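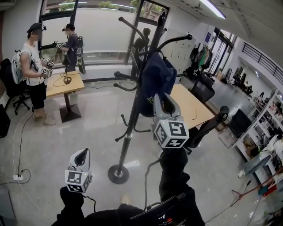
Coat rack and pedestal table, garden side of the common room

Emomstead Residents' Board > Shared Rooms > Coat rack placement

M_Bawa wrote:
Members are asked to comment on the black coat rack in the common room. I propose moving it to the wall by the entrance. It stands in front of the garden doors and interrupts the view of the trees.
Mawuli Bawa, Room Bookings

hauser76 wrote:
I must disagree. The entrance is narrow, and a full rack there would obstruct the door. The present position is acceptable - provided the rack is not overloaded on one side.

Gremow wrote:
I support the move. I would also request that the cables on the small wooden table be tied back. They run down to the floor, and the table has only one pedestal.

hauser76 wrote:
Agreed as to the cables. My objection to the entrance stands.

M_Bawa wrote:
Thank you both. Wall hooks have been quoted at $200, fitted. The rack will remain where it is until members have considered that option. Replies are welcome through the end of March.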